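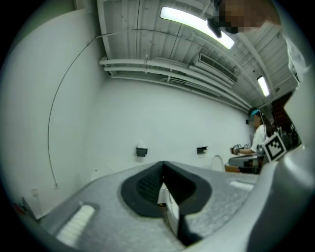

4 min read

Figure 3. Gray housing with white ribbed pad, lower left.

4.2 Limits of the self-report data

The claim that shared workshops raise skill levels among members rests mostly on what members say about themselves. Nnaji's survey at Ongate, run in February, drew 110 replies, and it has been cited since as if it settled the matter. We doubt that it does. Only 21 of those who replied had belonged for less than a year, so the people most likely to have quit are barely heard. The Tamuno survey used the same questions and has the same gap.

Nor are we persuaded by the skill scale. A member who rates her own soldering at 13 before joining and higher afterward may have learned to solder, or may have learned what the staff like to hear. Neither survey included a practical test. The Mirkorwood logs, discussed in Section 5, record hours of use and say nothing about the quality of the work.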